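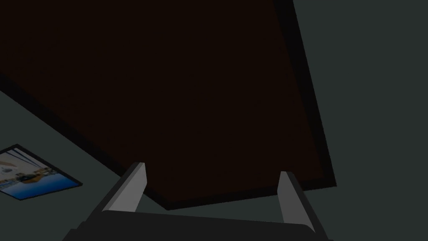
Computer rendering: dark brown panel with black edging, seen from below.

Zidcombe Hall Repair Project
Second progress report to the Lapointe Fund
Period covered: May to August

Where the project stands

The roof is finished and the heating work has started. The floor of the main room has been put back to the next period for reasons given further down. Spending is under the approved budget in two lines and over it in one, and we are asking the Fund to approve a transfer between lines. We are not asking for more money.

Roof

Galow Roofing took off the old felt over the main room in May and the felt over the kitchen wing in June. The decking under the main room was in better shape than the survey had led us to expect. The kitchen wing was worse. Boards along the north gutter had rotted through at the ends, and two of the joists under them had to be doubled up. Galow priced this as extra work and we approved it from contingency before it went ahead. The invoice is in the attached folder with the others.

The new covering was complete by the end of June. There was heavy rain twice in July. Staff checked the ceilings after each storm and found no leaks in the main room. A damp patch showed in the passage by the back door. Galow came back, resealed the flashing where the vent pipe goes through, and has not charged for it. The patch has dried out and will be painted when the rest of the passage is done.

Gutters and downspouts on the street side were replaced as planned. Those on the yard side were cleaned and kept. They are the original cast iron from 1958 and the surveyor was satisfied with them.

Heating

The old boiler was shut off in May and removed in July. Asbestos lagging was found on a short run of pipe in the boiler room. It was on the survey as a possible item, so there was money set aside. A licensed crew removed it while the building was closed, and the clearance certificate is attached.

The new boiler is in place but not connected. We are waiting for the gas supplier to upgrade the meter. The first appointment was canceled by the supplier and we now have one in September. The heating contractor has run the new pipework to the main room, the small meeting room and the restrooms, and has pressure tested it. Radiators will go on the walls after the floor is done in the main room and before that everywhere else.

If the meter is not upgraded in September, we would lose bookings in the colder weeks of the fall. We have asked about renting electric heaters and have a price, which is not in the current budget.

Main room floor

The floor was due to be sanded and repaired in August. When the contractor lifted the first boards near the stage, the moisture reading below was too high to go on. The cause was a blocked air brick on the yard side, where the ground had been raised over the years by gravel and leaf litter. The ground has been dug back and the air bricks cleared. The contractor wants the readings to come down before any new boards are laid, and we agreed.

The replacement boards have been delivered and are stored flat in the small meeting room. That room cannot be booked for the time being. Groups that normally meet there have been moved to the school across the road.

Use of the building

The main room was open for part of May and for most of July. It can seat 112 people under the present fire certificate, and that number will not change after the work. We recorded 393 visits in the period, well down on the same months last year, and this was expected. The figure leaves out people coming in only to speak to staff or contractors.

The lunch club kept going throughout. During the kitchen closure it served cold food on the days it ran. Members asked for soup to come back first, and it did, in July.

The dance class did not return when the main room reopened. It has found a room in Odar with a sprung floor and has told us it may stay there. We had counted on its rent for next year and have taken it out of the forecast.

Money

Roof: over budget by the cost of the joist and gutter board repairs, met from contingency.
Heating: under budget so far. The final stage payment is due when the boiler is commissioned.
Floor: under budget. Only the boards and the first visit have been paid for.
Fees: on budget.

We request approval to move the unspent part of the asbestos allowance into contingency. Contingency is now lower than we would like with the floor still to do, and the asbestos item is closed.

The second installment of the grant was received in June. We would like to claim the third when the boiler is commissioned, as set out in the grant agreement.

Changes to the program

Boiler commissioning moves from August to September.
Floor repairs move from August to October, depending on moisture readings.
Painting of the main room moves to November.
The end date for the project is the same. There were 10 weeks of float in the original program and this uses up most of it.

Next period

Gas meter upgrade and boiler commissioning.
Radiators in the small meeting room and restrooms, once the boards have been moved out.
Moisture readings every two weeks, then floor repairs and sanding.
Repainting of the passage by the back door.
Quotes for the front step and handrail, which are outside this grant but which the Fund asked to be kept informed about.

Attachments: invoices, asbestos clearance certificate, revised program, moisture readings to date.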